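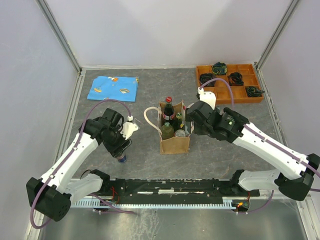

Section 4: Setting up your Giltina pantry label printer

I put mine on the kitchen counter, and I've set up enough of these now that I can do it half asleep. Give yourself a flat spot near an outlet and go slowly the first time.

1. Peel off both strips of blue shipping tape. One's on the lid, the other is hiding inside by the roller (I missed it twice!).

2. Drop in the label roll with the loose end coming toward you. A full roll holds up to 200 labels.

3. Close the lid until it clicks, then hold the feed button until one blank label slides out.

4. Open the Stevirar app, tap Add Printer and wait for the green light — mine likes to blink for a while first.

5. Print a test label. If the words come out faint, bump the darkness up one notch and try again.

Note: Wipe the can or jar before you stick anything on it. Labels hate dust and grease.

Caution: The print head gets hot after a long batch. Switch off, unplug and let it cool before you reach in to clear a jam.

Cleaning the roller is in Section 5.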